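Stiltham Household Waste Diary, data card

Version 2
Last updated Feb 16, 2022

Summary

This dataset holds kitchen and household waste diaries kept by residents of Stiltham. Each row is one bag or bin put out for collection, with its weight, its type and a short free-text note. There are 1,376 rows in the main file. The diaries were kept on paper and typed up afterward.

Files

diary.csv is the main table, one row per bag or bin.
households.csv has one row per household, with size band and type of home.
notes.txt explains local words that turn up in the free-text column.
changes.txt lists edits between versions.

Columns in diary.csv

hh_id: household number, random, same as in households.csv
week: week of the study, starting at 1
stream: one of food, paper, glass, mixed, garden
weight_g: weight in grams as read from the scale
lid_open: yes if the lid would not close
note: whatever the household wrote, spelling left alone

How the data was gathered

Households were given a Kimico hanging scale and a pad of forms. They weighed each bag just before it went out. Forms were handed in at the end of every second week. Weights were written in grams or in pounds and ounces, depending on the household, and all were changed to grams during typing. The original unit was not kept, which we now regret.

Garden waste starts in June. Before then the town did not collect it separately, so earlier grass and hedge clippings are under mixed.

Flats in the Beaudoin building share bins. Residents there weighed their own bags before taking them down, and lid_open is blank for all of them. Do not read blank as no.

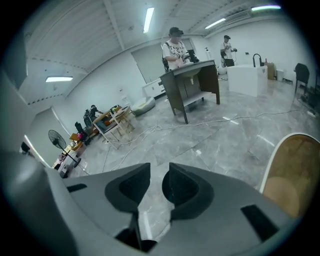
On the paper stream, one household wrote back after version 1 that flattened boxes left beside the bin had never been weighed at all, and that the low paper figures for the last weeks should be treated with care. We checked the forms and agree. Notes that mention boxes beside the bin are now marked in changes.txt, but the weights have not been altered.

Cleaning

Rows with no weight were dropped. Rows with a weight over 40 kg were checked against the paper form and fixed where the decimal point had slipped. Two rows could not be settled and were left in with the word "unsure" added to the note.

Roughly 876 rows have something in the note column. Names, phone numbers and door numbers were taken out by hand. If you find one we missed, please write to us before sharing the file any further.

Known problems

Glass is patchy. Some households took bottles to the Culent store drop-off and only logged what went in the bin at home.
Food waste may include the weight of the caddy. The form did not say to empty it first.
Holiday weeks are missing for several homes. A missing week does not mean no waste.
Size band was asked once, at the start, and was not updated when people moved in or out.

Suggested uses

The set is fine for teaching, for practice with messy notes, and for looking at changes within a household over time. It should not be used to estimate totals for the town. Households signed up themselves, and larger families are over-represented.

License

Free to use and share with credit to the Stiltham Household Waste Diary. Please give the version number.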